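3.2 Filtering wrist-camera images

The wrist camera moves with the gripper, so the quality of its images changes a great deal within one episode. During fast arm motion the whole view smears. Parts of the gripper fingers stay in view at the bottom, but fine edges and small details are lost, and bright shapes that look like lights take up a large share of the exposure range (Figure 2a). 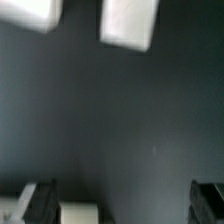 We score each image with a sharpness measure computed on the area between the fingers. The fingers are left out because they move with the camera and can look sharp when the background does not. Images below the threshold are kept in the episode but are given no weight in the pose loss. An earlier version of Prenach dropped them completely – this left gaps in the action sequence and made the policy hesitate after large turns.

The threshold was set by hand. Two of the authors, Belay and Cordeiro, labeled 2000 images as usable or not usable, and a third author settled the 71 cases where they disagreed. Labels were based only on whether the main surfaces and their borders could be followed by eye. A fiducial marker did not have to be decodable for an image to count as usable (Figure 2b).

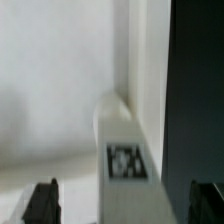

Marker poses are used for evaluation only. The policy never receives them as input. When the detector returns no pose, we fill in the value from arm kinematics if the gap is 29 images or shorter, and otherwise leave that stretch out of the error figures. The same rule was applied to Prenach and to the Inus baseline.

Figure 2. Wrist-camera images from the Edstead recordings. (a) Strong motion blur, with bright white shapes at the top. (b) A bar with a square marker between the gripper fingers.

After filtering, the training set held 2822 images with full weight. Section 3.3 describes how these were grouped into batches.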